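skisteck
Black countertops, how do you live with them?? Every drop shows. White basin sink on ours, black faucet, and whatever I wipe with leaves a haze. Been 3 weeks. Also plates, do you wash in the little basin or carry everything to the kitchen.

prostska_22
Microfiber, barely damp, then a dry one. Done. Stop using spray.

Bellstead
disagree, microfiber just pushes the soap around on a dark top. Fluffy sponge for the plates, squeegee for the counter. I do mine in about 30 seconds

Krasniqi
Same kind of setup at our place, white sink on black top, tub in the same room. Plates get done right at the counter, soap dish by the faucet, pump bottle over in the corner.
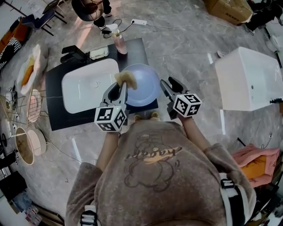
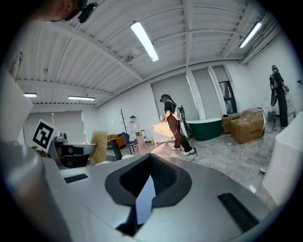

My rule is plate goes down flat NEXT to the sink, never on the rim. Chipped two that way. And keep the pump bottle off to the side or you knock it over with your elbow, ask me how I know

prostska_22
Who washes plates in a bathroom tho

Krasniqi
people with one water line and a kitchen that wont be done till August

skisteck
lol fair. Gray tile floor here too, does it show drips as bad as the counter?

Krasniqi
nope, marble pattern hides everything. Counter is the pain. I go over it with vinegar and water, 1 to 3, then dry towel

Bellstead
NO vinegar if its real stone!! It etches. Ask Mogens Thygesen who did our top, he'll give you 25 minutes on it whether you want it or not

Krasniqi
its not stone – laminate, I put it in myself. But yeah good point, skisteck check what yours is first

skisteck
No clue what it is, came with the house. Sticking w dish soap then. Where'd you get the squeegee Bellstead

Bellstead
grocery store, shower aisle. Get the short one, long ones hit the faucet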